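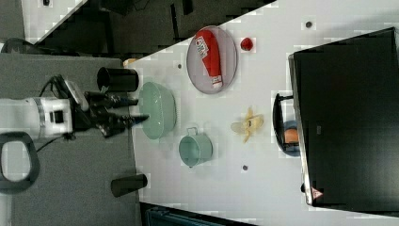
Cups, a pale green bowl, a small teal pot and a plate on a white tabletop.

Clearing the table after a meal

Updated November 20, 2023

Start with the food. Put fruit back in the fruit bowl and close the caps on any squeeze tubes. Wipe the neck of the tube with a damp cloth before it goes back in the fridge door, or the cap will stick.

Move cups in from the edge of the table first. Tall, narrow ones tip easily when you reach across them for something else. Carry them two at a time and leave the plates for the next trip.

Stack by size. Plates go on the bottom, bowls on top. A pot with a thin handle should travel by itself, with the handle turned toward you.

Bowls with a textured or perforated rim hold crumbs and grease. Soak them for 20 minutes in warm water with a little dish soap, then go over the rim with an old toothbrush. Rinse from the back.

White tabletops show every ring. Wipe with plain warm water, then dry with a second cloth. For tomato or sauce stains, spread on a paste of baking soda and water, leave it for 8 minutes and wipe off. Don't use scouring powder on a painted or glossy top.

If there is carpet under the table, brush crumbs into your hand or a dustpan. Vacuum last.

Next tip: Getting labels off glass jars
1,906 readers saved this page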